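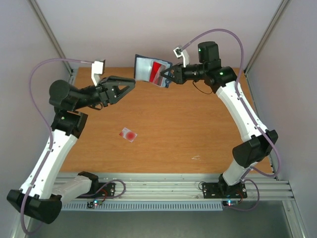 I was early, so of course the first thing I did at the Rillance open day was get lost looking for the loo and end up in the wrong building. By the time I found the right door Ye-seo Hyun was already talking to a small crowd in the corridor, waved me in over somebody's shoulder and carried on.

She runs the handover work, and she talks fast. "People come in wanting to see something lifted that weighs as much as a car," she told me when we'd got a quiet corner. "And I say sorry, we've got packets." Packets are harder than they sound, apparently. One arm has hold of a flat packet, the other has to come in and take it, and for a moment both of them might be gripping it. "If they disagree about where it is, you get a crumple. I have a drawer full of crumples. I'll show you if you like." (I did like. It's a very full drawer!)

I asked why two arms at all, when one could just put the thing down and pick it up again the other way round. She pulled a face. "It can, yes. It's slow, and a packet lying flat on a table is a horrible thing to pick up. You try it with gloves on." She then made me try it with gloves on. It took me 40 seconds and I cheated by sliding it off the edge.

The setup is called Manole, after a café, and I never got the full story on that. Each arm has a small camera up on its wrist, and Ye-seo says those matter more to her than almost anything else on the table. "From above you see the general idea. From the wrist you see the corner of the packet, and the corner is where it goes wrong."

Bit-na Lim joined us halfway through with two teas, neither of them for me. She looks after the software side, which they call Ratisar, and she keeps the tally. They had logged 1480 handovers by the morning of the open day, and 461 of those were done in the last fortnight, after she changed how the receiving arm waits. "It used to rush," she said. "Now it hangs back a tiny bit and closes slower. Visitors think it's being polite."

Did she mind people giving the arms a personality? "I do it myself. The left one is the nervous one. Don't write that." Ye-seo told me to write it.

What surprised me was how much of the chat was about cables. I'd come with a page of questions about learning and jobs and the future and so on, and we spent a good ten minutes on how much slack to leave so an arm can turn without tugging on anything. Bit-na has opinions. She'd like all of it redone before September, and Ye-seo would like it left alone until then, and I got the feeling I'd walked in on a conversation that's been going for months.

I did get my jobs question in at the end. The packers at Flarko, who've lent them stock to practise with, came round in a group of seven and stayed most of the afternoon. "They were brilliant," Ye-seo said. "One woman told me I was holding the packets wrong. She was right, too. We'd been pinching too near the seal." They're moving the grip point next week and starting the count again from nought, which Bit-na is not thrilled about.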